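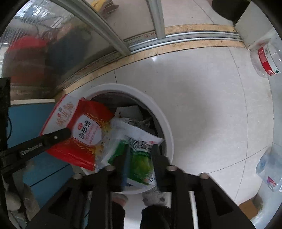

Section 4: Clearing Out the Kitchen Before You Hand Back the Keys

4.1 What goes in the bin

Welcome to the part of the guide that everyone skips. You have read the section on the heat pump, you have admired the section on the balcony door, and now it is the last morning of your stay and there is a sugar bag to deal with. Please read on. It is shorter than the heat pump section and has fewer acronyms.

The round white bin on the tiled floor is for general rubbish: crumpled paper, wads of clear plastic, soft packets and their relatives. It holds more than you would think and less than you would like.

Before you begin, you will need:

One Praler bin liner (under the sink, behind the dish soap)
One damp cloth
The Bonsu caddy, for food scraps
Ten minutes and a reasonable attitude

1. Start with the pantry shelf. Take everything you brought with you and stand it on the counter where you can see it. People are often surprised by how much they own.

2. Decide what is going home. Unopened tins and dry goods can stay on the shelf marked HELP YOURSELF. Opened packets can't, however neatly you have folded the top over.

3. Empty each packet before you throw it out. Loose sugar, flour and rice go in the Bonsu caddy. A sealed packet with a bit left in the bottom counts as full for the purposes of this step.

CAUTION: Do not tip sugar down the sink in quantity. The drain copes, but the ants hear about it. They have a route in from the laundry and they have kept it open through three rounds of caulking.

4. Squeeze the air out of soft packets and drop them into the middle of the bin. Packets thrown from across the kitchen tend to arrive beside it.

5. Flatten large bags. A sugar bag left standing up or leaning on the rim takes the room of half a dozen smaller things, and it will choose the middle of the night to fall over. Fold it in half, fold it again, and push it down the side.

Note: The bag does not need to be folded beautifully. Nobody is marking this.

6. Wipe the rim. It is glossy and white and shows everything, a decision made in the showroom under very flattering lights.

4.2 Changing the liner

1. Gather the edges of the old liner from all the way around before you lift. Lifting one side first produces a sort of slow landslide.

2. Tie a single knot. If it won't tie, it was too full yesterday.

3. Carry the bag to the Prenditz chute at the end of the hall. The hatch is rated for 6 kg and takes a while to close behind a heavy load - let it finish on its own. Pushing it makes a noise that can be heard in unit 126, and unit 126 will mention it.

4. Fit the new Praler liner with a good hand's width folded over the outside. Press it flat against the inside wall so it isn't full of air when you want it to be full of rubbish.

CAUTION: Glass, batteries and light bulbs never go down the chute. There is a tub for them in the bike room. Yes, the bike room is cold in February. Wear a coat.

4.3 The blue cabinet

The ledge along the top of the blue cabinet is not a holding area. Items placed there "for now" have been known to outlast several tenancies. Leave it clear and give it a wipe with the damp cloth, front panel included. Spray cleaner leaves streaks on the blue that look worse than whatever you were cleaning.

4.4 Troubleshooting

The bin smells after emptying.
Look under the liner. Rinse the bin with warm water and baking soda, then dry it before the new liner goes in.

The liner keeps slipping.
You have bought the narrow ones. Praler sells two widths in nearly the same box. Use the wide.

The recycling is full.
Flatten the cardboard. If it is still full, flatten the cardboard that other people didn't.

4.5 Charges

Trureneo bills 900 cents for a bag left in the hallway and 800 cents for a chute blockage traced to your unit. Why it is cheaper to block the chute has been raised with Trureneo, and we have been told the fee schedule is under review.

Questions about this section go to Ewurabena Amissah, who wrote it and has heard most of them. Leave a note in the office mailbox with your unit number on it.

Last revised February 20, 2021. Section 5 covers the freezer.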